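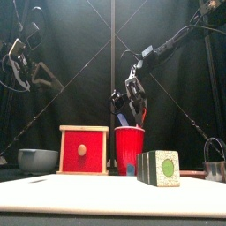 Graue Schüssel auf weißem Tisch, dahinter schwarzer Vorhang

Autokorso gegen die Straßensperrung: Muss ich das anmelden, und wer haftet eigentlich?

Hallo zusammen,

ich hoffe, ich bin hier in der richtigen Rubrik, sonst bitte verschieben. Bei uns im Ort soll die Durchfahrt zur Kreisstraße dauerhaft zu bleiben (erst hieß es »nur für die Bauphase«, jetzt auf einmal für immer), und wir fahren seitdem alle den Umweg über das Gewerbegebiet. In unserer Chatgruppe sind inzwischen 34 Leute, und seit gestern Abend will die halbe Gruppe einen Autokorso zum Rathaus machen. Mit Hupen, Plakaten an den Türen und allem Drum und Dran.

Ich habe dummerweise die Gruppe gegründet und werde jetzt behandelt, als wäre ich der Chef vom Ganzen. Bin ich dann automatisch Veranstalter? Muss man so etwas anmelden, wenn man doch einfach nur mit normalen Autos auf normalen Straßen fährt? Und was ist, wenn einer aus der Gruppe sich danebenbenimmt? Zwei haben schon geschrieben, man solle »mal richtig dichtmachen« und den Kreisel so lange blockieren, bis der Bürgermeister rauskommt. Das will ich auf gar keinen Fall, aber rauswerfen mag ich sie auch nicht gleich, der eine ist mein Nachbar.

Geplant ist es noch im Februar, am späten Nachmittag, weil vorher alle arbeiten. Ich hab so was noch nie gemacht und schlafe ehrlich gesagt schon schlecht deswegen. Danke für jeden Tipp!

Simkus-Fan

Hüsnü Erdem

Hallo Simkus-Fan,

erst mal tief durchatmen, ich stand vor zwei Jahren an genau derselben Stelle (bei uns ging es um die Buslinie) und es ist am Ende alles gut gelaufen. Ich bin kein Jurist, ich schreibe nur auf, wie es bei mir war und was man mir damals erklärt hat.

Also: Ein Korso, mit dem ihr gemeinsam eine Meinung zeigen wollt, ist in aller Regel eine Versammlung. Dass ihr dabei in Autos sitzt, ändert daran nichts. Und Versammlungen unter freiem Himmel muss man anmelden, normalerweise spätestens 48 Stunden bevor ihr öffentlich dazu aufruft. Das verwechseln viele und rechnen vom Start der Fahrt aus. Je nach Bundesland heißt das Ganze auch Anzeige und die Fristen sehen etwas anders aus, deshalb würde ich einfach anrufen. Zuständig ist je nach Ort die Kreisverwaltung, das Ordnungsamt oder die Polizei. Eine Erlaubnis braucht ihr nicht, aber die Behörde kann Auflagen machen.

Bei mir war das ein Formular mit acht Feldern: Thema, Strecke, Uhrzeit, erwartete Fahrzeuge, wer die Leitung hat und so weiter. Danach gab es ein Kooperationsgespräch, klingt furchtbar, war aber ein ganz nettes Telefonat. Die Polizei wollte vor allem wissen, wo wir uns aufstellen und wie wir wieder auseinandergehen — daran hatten wir überhaupt nicht gedacht! Wir durften dann auf dem Parkplatz von Prodemberg starten, da muss man natürlich vorher den Eigentümer fragen.

Zum Hupen: Das ist so eine Sache. Manche Behörden schreiben ausdrücklich in die Auflagen, dass nur an bestimmten Stellen oder gar nicht gehupt wird. Fragt das unbedingt vorher ab. Plakate nur so anbringen, dass Kennzeichen, Scheiben und Lichter frei bleiben. Am späten Nachmittag ist es ja fast schon dunkel bei euch, also bitte nichts halb über den Blinker kleben (ist bei uns passiert, gab Ärger).

Und jetzt der unangenehme Teil. Wer die Leitung übernimmt, ist Ansprechpartner und muss dafür sorgen, dass die Auflagen eingehalten werden. Du haftest nicht pauschal für jeden Blechschaden, den ein anderer baut, dafür hat jeder seine eigene Kfz-Versicherung. Aber wenn in deiner Gruppe vorher offen vom Blockieren geschrieben wird und du sagst nichts dazu, steht das später blöd da. Ich würde also deutlich in die Gruppe schreiben, dass der Kreisel frei bleibt und Rettungswagen immer durchkommen. Mit dem Nachbarn würde ich persönlich reden, das geht über den Gartenzaun zehnmal besser als im Chat.

Ach so, und niemand kann dich zwingen, die Leitung zu machen, nur weil du die Gruppe aufgemacht hast. Sucht euch zu zweit jemanden, der ruhig bleibt und ein lautes Organ hat.

Viel Erfolg, und schreib mal, wie es war!

Purolmont

Bringt eh nix. Bei uns sind sie dreimal ums Rathaus gefahren und drinnen war keiner mehr. Macht lieber eine Unterschriftenliste.

Jimden

Unterschriften UND Korso, das schließt sich doch nicht aus. Was ich noch ergänzen würde: Geht vorher in die Einwohnerfragestunde, da muss man euch wenigstens zuhören, und es steht hinterher im Protokoll. Und ladet die Lokalzeitung ein, am besten mit einem kurzen Text, in dem die Strecke und euer Anliegen stehen. Unsere hat den fast wortwörtlich abgedruckt. Wegen der Fristen im Zweifel auf das Ordnungsamt hören, in unserem Bundesland ist es nämlich etwas anders als oben beschrieben.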